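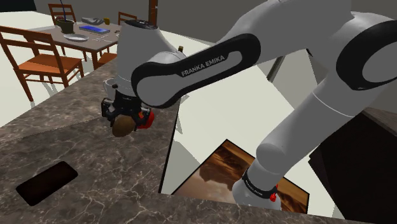 4.2 Page Turns in Collected Editions

Home Issues Authors Search

January 20, 2021
Tahmineh Arabzadeh and Siamak Soltani

We compared the eight single issues of Clunen with the trade paperback from Vakstead. Removing the advertisements moved 52 story pages from the left side of a spread to the right, or the reverse. In 41 of these the original page turn hid a reveal, and in the trade the reveal faces its own setup. Double-page spreads were kept intact by adding blank pages, mostly near chapter breaks.

Panel counts did not change (1302 in both formats). Differences in reading pace are therefore assigned to layout alone. Recoloring in the last chapter was coded separately and is left to Section 5.

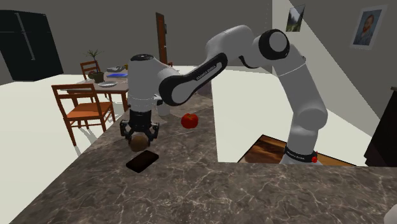 Page last modified: April, by site editor

Figure 1. Rendered view: robot arm and marble countertop.

Readers of the trade rated the third chapter lower for suspense than readers of the issues did. The chapter has the most displaced reveals. Ratings for artwork were close in both groups.

Comments (2)

Firouzeh Asadi: Did you check the hardcover? I think it put the ads back as cover galleries.

Banafsheh Nazari: My library copy has a blank page in chapter two that I took for a misprint.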